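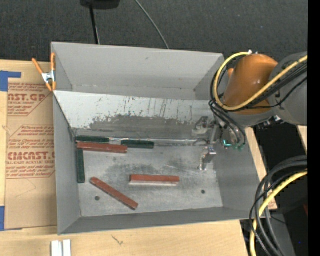

有读者来信认为，金属料箱用到涂层剥落就该报废，本条目旧版把磨损一概归为外观问题，说得太轻。现行版本采纳了其中一部分意见，并补写了“磨损与报废”一节。

敞口金属料箱

敞口金属料箱，又称敞口料斗箱、散料箱，是一类顶部不加盖、四面围壁、用来盛放散件的容器，多见于车间、仓库和分拣台。它与周转箱的区别主要在形状和用法：周转箱讲究堆叠和搬运，敞口料箱通常固定在一处，零件倒进去，再一件一件取出来。

名称

各地叫法不一。仓储行业多称“料箱”，机加工车间习惯叫“料盆”或“铁斗”。旧版产品目录里还有“斜壁箱”一词，专指围壁向外张开的品种。英文资料一般写作 open bin，翻译时常与垃圾箱相混，需要看上下文。

形制

常见的敞口料箱俯视近似长方形，箱壁自底部向外张开，口大底小。张开的箱壁有两个用处，一是空箱可以套叠存放，二是手或夹具伸进箱角时不容易碰壁。缺点也很明显，同样的占地面积，斜壁箱的容量比直壁箱小。

有的料箱在内侧另设一块斜板，横贯箱宽，使靠边的零件滑回箱底。斜板与箱底相接处形成一道接缝。长条形的零件滑下来以后，常常顺着接缝平躺，紧贴斜板根部，这种情况俗称“靠边”。靠边的零件一侧没有间隙，较难夹取，一般要先拨离再拿。

箱底以平底为主。部分箱底开有小圆孔，用途因制造者而异，有的供排液，有的供螺钉固定。购买旧箱时若箱底有孔，应先确认孔径小于所装零件的最小尺寸。

材料与表面

箱体多用薄钢板折弯后焊接，也有铝制的。钢制料箱需要涂装，颜色以灰色最普遍，灰底上零件的轮廓比较容易辨认，污迹也不太显眼。铝箱可以不涂，但软，容易留下划痕。

Cikovex 的早期料箱采用单层喷涂，后来改为底漆加面漆。Primbridge 出售的一种分拣用料箱口长350毫米，壁高113毫米，放在普通木台面上使用，不配支架。Mulder 的同类产品外形接近，壁稍高，箱口卷边。

内容物

敞口料箱适合装不怕碰撞的小件，如短棒料、垫块、紧固件。条块状零件倒入后方向杂乱，有横有竖，也有斜的，并且往往聚在一侧，另一侧空着。需要区分规格时，常见的做法是用颜色，例如红褐色一种、深绿色一种，混放在同一箱里也能凭颜色挑出。颜色相近的规格不宜同箱。

带反光面的零件应注意照明角度。光源从正上方直射时，反光条会与箱底裸露的金属混在一起，目视不易分清，改用侧光或漫射光会好一些。

装料量没有统一规定。Testthorpe 一处仓库的内部规程写明，单箱净重不得超过20公斤，零件不得高出箱口。另有一些车间只铺一层，便于逐件取用。

磨损与报废

料箱的磨损集中在三处：箱底、斜板下部和取料一侧的箱口。箱底先出现浅色刮痕，随后涂层成片脱落，露出底下的金属，表面呈云雾状的灰斑。斜板下部受零件反复撞击和摩擦，涂层常被刮成一片深色，上缘参差不齐；斜板上部多半只有细的竖向划痕和斑点。

涂层脱落本身不影响盛装，干燥环境下可以继续使用。以下情况一般作报废或返修处理：

箱底变形，放在平台上晃动；
接缝开裂，薄零件能够卡入；
涂层碎屑脱落并混入零件，而零件对洁净度有要求；
箱口有毛刺，无法打磨平整。

Testthorpe 的仓库曾在一次盘点中检查在用料箱41只，淘汰的主要原因是接缝开裂，因涂层磨损而淘汰的很少。

清洁

清空后先用软刷扫出碎屑，再用湿布擦拭。接缝处积灰较多，可用窄毛刷沿缝刷出。已经露出金属的部位擦后应立即抹干，钢制箱可薄涂一层防锈油，装料前擦去。不建议用钢丝球，它会把残存涂层的边缘继续掀开。

补漆只适合小面积。大片脱落的部位补漆后附着不牢，通常要整箱打磨重喷。

相关条目
周转箱
斜壁箱的套叠存放
分拣台
薄钢板折弯
工业喷涂常见缺陷

最后更新：2019年1月
联系编辑部 | 版权所有 | 返回顶部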